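Lallon Plug-In Mosquito Heater with Liquid Refill
Item no. 513
Sold by Plustwood Home Supply

Overview

The Lallon heater is a small electric device for keeping mosquitoes away from a bedroom, a child's study corner or a small office. It has a white housing with a button, and the refill bottle is screwed in from the underside. The heater warms the wick, and the liquid goes slowly into the air. There is no smoke, no ash and no fan noise during the night.

We have sold this heater for several summers and it is still the one which our customers ask for by name. Last year we changed the packing, so if your old box looks different, please do not worry. The refill inside has the same thread and will fit your older heater too.

What is in the box

1 heater, white
2 refill bottles, green liquid, unscented
1 instruction sheet

Each bottle comes closed with its cap. Please keep the cap after opening. If you want to store a half-used bottle until next season, you will need it again.

How to set it up

Take the cap off the bottle and hold the bottle upright. Do not pull on the wick. Screw the bottle into the heater with the fingers only, until it stops. When it feels crooked in the thread, unscrew it and begin again.

Plug the heater into a wall socket or into a power strip. The bottle must hang straight down, with the liquid under the wick. If your strip is mounted on the wall, choose the socket where the heater has free air over the top opening and does not touch the next plug. Then press the button. Give it half an hour before you go to bed.
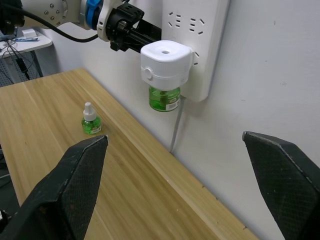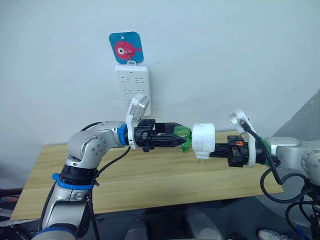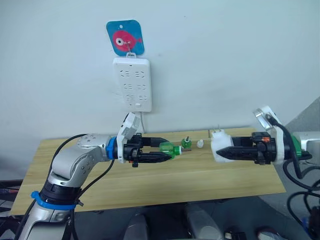

In the last picture, on the table: a green cap with a narrow nozzle and a small white cap.

Changing the refill

Switch off the heater and pull it out of the socket first. Let it cool down for ten minutes. Unscrew the empty bottle, screw in the new one, and plug the heater back in. It is easier to do this over a table than at the wall, especially when the socket is low or behind furniture. Wipe away any drops from the table with a dry cloth, and wash your hands after.

One refill gives 56 nights of eight hours. The level goes down faster in a hot room. When you can see that the wick is no longer standing in liquid, it is time to change.

Please note

Use only in rooms, not outdoors.
Keep the heater and the bottles out of the reach of small children and pets.
Cover an aquarium and switch off its air pump while the heater is on, or use another room.
Do not put a curtain, a towel or clothing over the heater.
Do not fill an empty bottle with other liquids.
Store refills upright and closed, away from the sun.

Which refill fits?

The heater takes the Lallon refill and also the Aoki refill in the short bottle. The tall Aoki bottle has a wider neck and does not fit. Trallard refills have their own thread and we do not recommend trying them with force, the neck can crack. If you are not sure, send us a picture of your bottle and Comfort Alhassan from our customer desk will look at it for you.

What customers wrote

"I bought two for my parents. My mother can screw in the bottle by herself, which was important for us. I would like a longer instruction sheet with bigger letters." Édgar Benavides

We have passed on this wish, and the new sheet will be printed in larger type from September.

Orders and shipping

Single sets are sent the next working day. Refills are also available in cartons for guest houses and dormitories. We keep 2000 refills in the warehouse during the season, and orders of 1000 pieces or more need one extra week. Orders which arrive before noon on Tuesday leave together with the weekly freight truck, without additional cost for cartons.

Unopened sets can be returned in their box. Opened bottles we cannot take back. A heater that does not get warm will be replaced, please write to us with the item number from the top of this page.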